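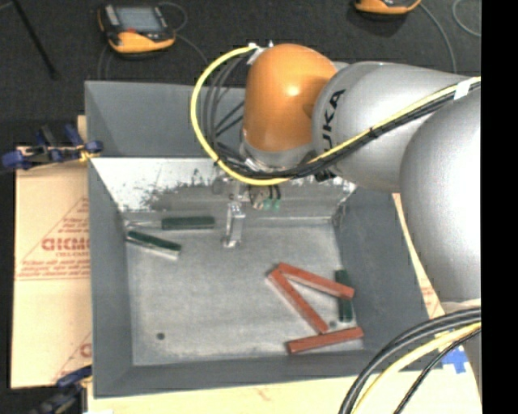
Page last changed: October, Wednesday evening

Print this page | E-mail this to a friend
12 comments | 29 shares

Wanted: a few more people for the bin-picking build at Tendham Shared Workshop

We have a big arm, a metal bin, red bars, green bars, and a long list of things we want to try. What we need now is more hands! The Gruvness build meets in the back bay at Tendham every Wednesday from 7 p.m. until people get tired, and we have room for four new members through the winter.

The job sounds simple. The arm reaches into the gray bin, picks out one bar, and puts it down where we asked. Then it does it again, with the bars lying every which way, crossed over each other or up against the wall of the bin. Getting one bar out is easy enough. Getting 100 out in a row with no help from a person is what we are after, and our best run so far is 29. (We were very loud about it. Sorry to the pottery group.)

What you would be working on

Gripper fingers. The ones we have are narrow and shiny and good at getting down between bars, but they slip on the green ones more than we would like. If you can file, mill or print a better tip, we would love to see it.

Cables. The yellow one and the black bundle are held along the wrist with tape and a tie, and we want a proper dress pack with enough slack for the wrist to turn. This is a great first job for somebody patient.

Finding the bars. The bottom of the bin is scratched bare metal and it throws glare back at us. The picking software is our own and is called Sondix. It is written in Python, it is messy in places, and two of us understand most of it - a third would be wonderful.

The bin mount. Right now it's clamps and cardboard. We would like something we can take off and put back in the same spot.

Who should write to us

You don't need to have touched an industrial arm before. Half of us hadn't. It helps if you have done some wiring, some machining or some coding, any one of those, and if you like trying the same thing over and over with one small change. You must be 18 or over and you must do the evening safety session before you go inside the line. No exceptions on that one, and no one runs the arm alone.

This is unpaid. Workshop dues are covered for build members out of the Bainbridge grant, which is $4,000 for the year and also pays for bars, fittings and a fair amount of pizza. Please plan on coming at least two weeks out of four.

How to join

Leave your name at the front desk or post in the comments below with a few lines on what you have made before, finished or not. Half-working projects count! We will invite you to come by, watch a run and have a go with the handheld controller with one of us next to you. Closed shoes, please, and tie back long hair.

Parking is behind the building, use the side door after 6.

Print this page | E-mail this to a friend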